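Jositz: a word list for hyphenating old cookbooks

Hi! Jositz is a plain text list of places where you're allowed to break a word at the end of a line, made for people who are retyping old family recipes and want them to look decent in a narrow column. I started it in March when I was setting my grandmother's recipe cards and my layout program kept chopping "buttermilk" in the silliest spot (butterm-ilk, I'm not kidding).

What's in it

There are 600 words in the main file, nearly all of them kitchen words: ingredients, pans, verbs like "parboil," plus a few old spellings I kept running into. A second, smaller file has 29 words that should never be broken at all. Mostly those are short ones that look awful in pieces.

Each line is one word, all lowercase, with a hyphen at every allowed break. No tabs, no comments, no blank line at the end. If your program hates files without a final blank line (Widar does), just add one.

How I picked the breaks

I said them out loud. Then I checked two dictionaries, and when they disagreed I went with whichever looked better in a column 6 words wide. Anathi Potgieter went over everything from M to Z and fixed a lot of my guesses, so if the second half seems smarter than the first, you know who to thank!

The dressing table with the ornate oval mirror, twice, same afternoon: 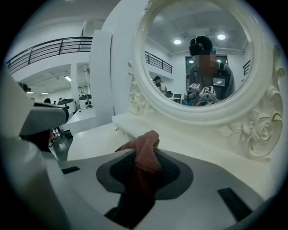
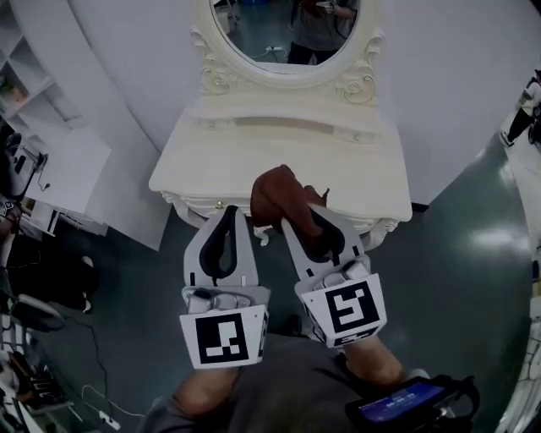 Using it

Put both files in your dictionary folder and restart the program. In Ruddock you also have to turn off the built-in list, or it'll merge the two and you'll get doubles. I've tried a 90-page booklet in both programs and it loaded fine.

Known problems

Plurals are spotty. "Loaves" is there, "ramekins" isn't, and I keep forgetting to add it. French words are broken the American way, which bugs some people.

License

Use it for anything you like. If you print something with it, I'd love to see a page.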